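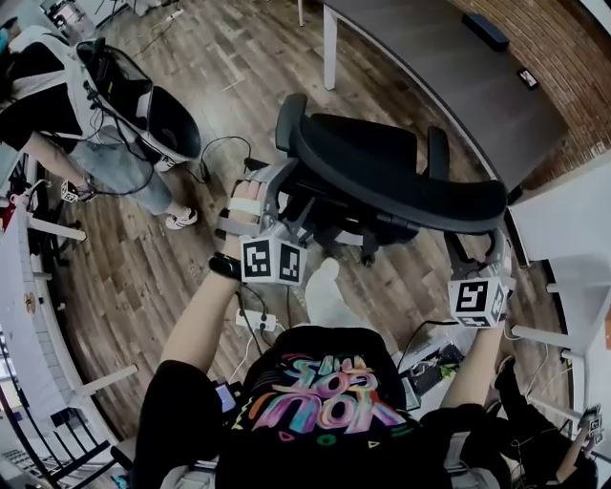 Masaru Minami me escribió en cuanto publiqué la entrada anterior: que las sillas de malla son un timo en invierno, que se te enfrían los riñones y que él volvió al acolchado de toda la vida después de probar dos. Y que si de verdad iba a recomendar una, que por lo menos la usara unos meses antes de abrir la boca. Pues bien, Masaru, te hice caso y aquí vengo con los deberes hechos.

Para quien llegue de nuevas: trabajo sentada. Muchas horas, demasiadas, y mi silla anterior (una de polipiel que se pelaba a trocitos y me dejaba confeti negro por toda la casa) murió el año pasado con un crujido que todavía oigo. La sustituta es la Kevis, de la marca Romura, con respaldo negro de malla, reposabrazos y base de ruedas. Nada de orejeras ni de cojincitos de piloto de carreras. Una silla de oficina que parece una silla de oficina, que era justo lo que yo quería. Me costó 138 euros en la tienda online de Arai, con el envío incluido, y tardó menos de lo que prometían.

El montaje

Llega en una caja plana y pesada que yo no pude subir sola. Dentro viene todo en bolsas, con los tornillos separados por paso (bravo) y un manual que consiste en seis dibujos diminutos y ni una palabra (menos bravo). Tardé 20 minutos en montar la base, las ruedas y el asiento, y luego bastante más en pelearme con el respaldo. El problema es que hay que sujetarlo recto mientras metes los tornillos por debajo, y con dos manos no se llega. Yo acabé apoyándolo contra la cama con una almohada enrollada y soltando palabras que no voy a reproducir. Si tenéis a alguien cerca, pedidle que os lo aguante un momento, que os vais a ahorrar el mal rato.

Ah, y no apretéis los reposabrazos del todo hasta haber puesto los dos. Yo apreté el izquierdo con todas mis ganas, después el derecho no entraba ni a tiros y tuve que deshacer lo hecho.

El respaldo

Es lo mejor de la silla y por lo que la volvería a comprar. La curva me recoge bien la zona media de la espalda y la malla está tensa, cede un poquito cuando te recuestas y vuelve a su sitio. Tenía miedo de que se diera de sí con el uso, porque a mi hermana le pasó con una Mitesau que acabó pareciendo una hamaca, pero de momento la mía sigue igual. ¿Lo del frío? A ver, Masaru, algo de razón tienes. En enero trabajé con una chaqueta de lana puesta y alguna mañana noté la corriente de la ventana en la espalda. Pero es que llegó abril, empezó a apretar el sol por la tarde y yo estaba feliz – con la de polipiel me levantaba con la camiseta pegada, y eso no lo echo de menos nada.

Una cosa que no me esperaba: la malla coge pelusa. Si tenéis gato lo vais a ver enseguida, porque en negro canta muchísimo. Yo le paso el cepillo pequeño del aspirador cada dos semanas y queda bien. Probé también con un rodillo adhesivo y no lo recomiendo, se engancha y arranca más pegamento que pelo.

Los reposabrazos

Mi gran pega. Son duros, fijos y están un pelín altos para mi mesa, así que la silla no entra debajo del todo y se queda asomando en medio del cuarto. He pasado mucho tiempo con la cadera llena de moratones por culpa de esto. Una lectora me sugirió no montarlos y punto, que la silla funciona igual, y es verdad que se puede, pero a mí me gusta apoyar los codos cuando leo. Al final subí la mesa con unos tacos y se acabó el drama. Si vuestra mesa es baja, medid antes. De verdad, medid, que luego la devolución de un trasto así es un fastidio.

Las ruedas y el suelo

En casa tengo lamas que imitan madera y me daba pánico rayarlas. Las ruedas que trae son duras y hacen ruido, un traqueteo que mi vecino de abajo seguro que tiene ya identificado. Marcas en el suelo no me ha dejado ninguna, pero tampoco soy de cruzar la habitación rodando (bueno, casi nunca). Lo que sí os pido es que miréis por dónde tenéis los cables! Yo tenía la regleta en el suelo justo detrás, y le pasé por encima al cable del flexo tantas veces que un día dejó de encenderse. Cable nuevo, y la regleta atornillada debajo del tablero, que es donde tendría que haber estado desde el principio. Con cualquier silla de ruedas os va a pasar lo mismo si vivís rodeados de cargadores como yo.

Para moverla de un cuarto a otro, por cierto, mejor agarrarla por el respaldo con las dos manos y empujar. De los reposabrazos no tiréis hacia arriba, a los míos les ha salido un poco de holgura y sospecho que viene de ahí. Se corrige con la llave allen que venía en la caja, así que no la tiréis ni la perdáis en el cajón de las pilas.

El asiento

Correcto, sin más. Espuma firme, forrada en tela, y el borde delantero cae un poco para no cortarte los muslos. Las primeras semanas me pareció una tabla y luego o se ablandó ella o me ablandé yo. En jornadas largas agradezco levantarme, pero eso me pasa hasta en el sofá. Mi pareja, que es bastante más alto, la encuentra corta de fondo y dice que se le quedan las rodillas muy por delante. Si medís mucho, probadla antes en algún sitio o mirad modelos más grandes.

El pistón sube y baja suave. No se me ha ido bajando sola, cosa que la de antes hacía cada media mañana como si se desinflara.

Lo que me preguntáis por correo

Que si chirría: un poquito, al recostarme, y se le quitó apretando los tornillos de debajo. Que si se puede bloquear el respaldo: sí, en vertical, en posiciones intermedias no. Que si vale para un adolescente que hace deberes y juega: yo diría que sí, aunque al mío le faltó tiempo para usarla de perchero y ahora vive bajo tres sudaderas cada vez que me descuido.

Nota: le pongo un 14 sobre 20, que es como nos puntuaban en el liceo y a mí me sigue saliendo solo. Pierde puntos por los reposabrazos y por ese manual sin letras. He visto que en Arai la han tenido estos días a 128 euros, y a ese precio me parece muy buena compra para quien trabaje en casa y pase calor. Para los frioleros como Masaru, una manta en el respaldo y a correr. Si alguno la tiene y le ha cambiado las ruedas por unas de goma, que me diga cuáles, que estoy mirando y no me aclaro con el grosor del eje.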